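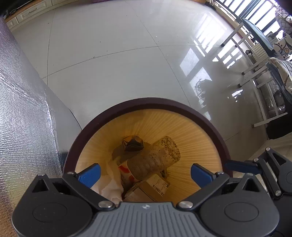 Step 4. Do your first practice grabs over a bin

Okay, both hand grippers are built and the pads are on. Before you hit record on anything, spend 10 minutes just opening and closing them over a trash can. I like a bin with real junk in it, because a cardboard box and a plastic container behave nothing alike between two pads.

1. Hold the first gripper over the bin with the fingers wide open. The blue pads should slant in toward each other by the same amount. If one side lags, go back to Step 2 and check that side's linkage arm.

2. Look at the big silver pivot pins next to the gray body. They should sit flat. Mine crept out twice before I learned to use a drop of thread locker (thanks, Areti!).

3. Squeeze slowly on something light, like a small box. Lift it, hold for a count of 5, and let go.

4. Now try something round. Plastic containers love to roll, so come in across the short side - you'll feel it when the pads line up.

5. Do the same with the second gripper, then with both. Keep the housings from knocking together. I still bump mine all the time!

Note: I set the Metonano logger to 37 frames a second for practice runs and it has been fine. Spyros Dimitriou runs his slower and likes it, so play around.

Caution: no glass, no cans with sharp lids, nothing dripping. The pads are textured and gunk gets down in there. Wipe them with a damp rag when you're done and let them dry before you put the grippers away.

Caution: keep your free fingers out of the linkage. It pinches, and yes, I found out the hard way.

Step 5. Check the pads for wear

Run your thumb across each pad. If the texture feels slick in the middle, swap the pair - I get 2,000 grabs or so out of a set. Always change both pads on a gripper together, then repeat the box lift from Step 4.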